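How to get a folding line used to a gripper (and the people used to it too)

When we put grippers on the laundry benches at Claduvine back in May, I figured the machines would be the tricky bit. Nope! It was working out who does what once they'd arrived. So here's how we go about it now, in case your shop's headed the same way.

Start with the sort. Before anyone picks up a gripper, pull out anything with buttons, snaps or cords and give it its own tub. We used to do this at the end of the day and it was a mess. Colm Ó Conaill, who's folded for 11 years, reorganised the whole thing in a morning.

Next, do your hand-held runs. You hold the gripper yourself and work through the pile with it, slowly, the way you'd like it done later. Grab a bit in from the edge, lift, let the cloth hang, then lay it down. Four goes per item is plenty. If you've got a heap of crumpled prints and plain browns all tangled up together, leave them tangled — that's how they come out of the cart, after all.

Swap people every half hour. Your wrist will tell you why! We learned that one the hard way (sorry, Colm).

Then sit down and talk about the jobs, and do it early. At our place the flat sheets went to the Prado bench first, and the folders moved over to mending, checking and the odd-shaped stuff. Some were thrilled. A couple missed the rhythm of the sheets, and I get that, I did too. We kept one manual table going for whoever wants it.

Last thing, keep a notebook at the bench. Ours has a column for what got dropped, what got snagged and who was on. We had 3,000 pieces written up before we changed a single setting, and I'd wait that long again. The folders' notes are where most of our fixes came from, so make sure they're paid for the time it takes to write them.

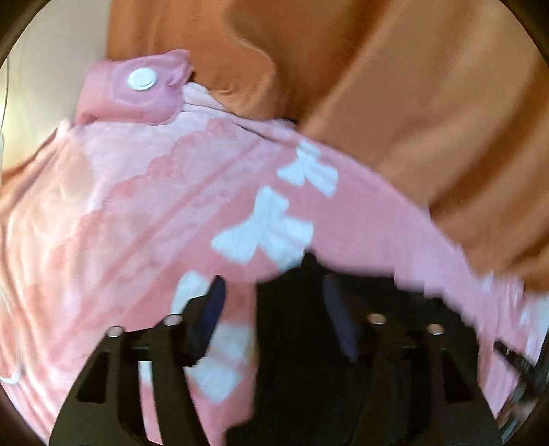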